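Skesow handheld gripper build, progress report no. 4
To: Songül Toprak
From: Pichit Ruangrit, shared workshop

Short one this time, bench closes early.

Where the money went: filament, two spools. Bearings. A replacement servo board for the arm (old one is on the shelf, Weidong wants it for parts). Of the 1000 granted, 71 left. Receipts in the folder, except the bearings one, still chasing that.

Done since last report. Finger plates redrawn and reprinted in white, holes kept through the plates to save weight and print time. Ridged pads reprinted in magenta, softer material, third recipe. Pads used to peel at the tip after a morning's use, now glued and pinned. Handle shortened 4 mm, Ruoxi's hands are small and she does most of the picking up. Trigger spring swapped twice. Second one stays.

Testing away from the bench has started. Ordinary things off ordinary tables, bottles first, then cups, then boxes. Each grip gets logged pass or fail, nothing in between, we wasted a week argueing over "nearly".

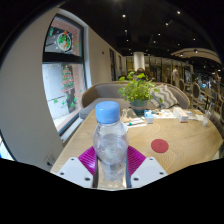
Why print the pads separately from the fingers?
They wear out long before the plates do, and swapping a pad takes a screwdriver and a few minutes. One-piece fingers meant a whole reprint every time.

Problems. Left finger has play in it, worse than the right. Yuzhen thinks the pivot hole is printing oval, she'll ream the next pair and see. Pad glue needs overnight to cure and we keep forgetting. Logging sheet is still paper, Weidong has typed up 40 lines and would like not to type any more.

Arm side: behind. Wrist mount from the Clidoment files does not fit our bolt pattern, so an adapter plate has to be drawn. Not started. Should of checked that before ordering the bolts.

Next, by end of April: adapter plate, reamed pivots, log on the laptop. Then same fingers on the arm, same objects, compare the two logs.

Ask: can the 71 go to more pad material instead of travel? Need a yes by email before we order.

Pichit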